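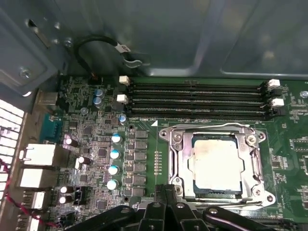

I have put off cleaning up this desktop for most of a year. It was my sister-in-law's work machine until she moved to a laptop, and after that it sat under the bench in my spare room with a printer on top of it. Last month Cengiz Karabulut asked if I knew of a computer his son could use for school, and I said I had one that needed a little work.

The little work took two evenings, which is fine. I am writing it down mainly so I remember what I did, and so Cengiz has something to look at if the thing acts up.

The complaint when it was in use was noise. The fan ran hard whenever more than a few browser tabs were open. I started it once before taking anything apart and looked at the temperatures in the BIOS, and they were high for a machine doing nothing. Then I unplugged it, laid the case on its side and took the cover off.

The memory came out first. I put the sticks in a sandwich bag and labeled it. The cooler came next. I had let the computer run for ten minutes beforehand so the paste would soften, and I loosened the screws a couple of turns each, going corner to corner. It still did not want to let go. I twisted it a little left and right until it moved. Do not pull straight up on these. I did that years ago on a different computer and learned about bent pins.

The old paste was in poor shape. What was left on the processor was a dried, patchy film, whitish going to beige. I don't know what brand it was or whether it had ever been changed. I would guess not.

I used isopropyl alcohol and coffee filters. Paper towels work too, but they leave lint, and I already had the filters. I dampened one, laid it on the processor for a minute and wiped from the outside in. It took five passes before the filter stopped picking up color. For the edges I used a cotton swab. I left the processor in the socket with the lever down the whole time, because I was not replacing it and I saw no reason to expose the contacts.

The bottom of the cooler was worse than the processor. Old paste had packed into the fine grooves in the metal, and I ended up going over it with a wooden toothpick. Then I took the fan off the heatsink and brushed out the fins over the trash can. There was a mat of gray dust between the fan and the fins about the thickness of felt. That was most of the noise problem, I think.

For new paste I bought a small tube of Fisine from the repair counter at Bakhtiari. Homa Shahbazi works there and told me to use a dot the size of a pea, then looked at the tube and said a small pea. I put the dot in the middle and let the cooler spread it. People argue about patterns – an X, a line, five dots – and I have never seen a difference on an ordinary office computer.

One thing I forgot: the fan cable. I had the cooler screwed down and the memory back in before I noticed the plug was caught underneath. I had to take the cooler off again, wipe everything and start over with fresh paste. That was the second evening.

After that it went together without trouble. Idle temperature dropped by a good margin and the fan is quiet enough that I had to lean in to check it was turning. I wiped the drive, did a clean install and let updates run overnight.

Still to do:
Find the second screw for the side cover. One is holding it for now.
Replace the coin battery, since the clock was wrong when I first turned it on.
Ask Nisha Bhardwaj if she still has that spare keyboard.

Cengiz is picking it up once the battery comes. I told him to keep it off the carpet and to open it up once a year with a soft brush.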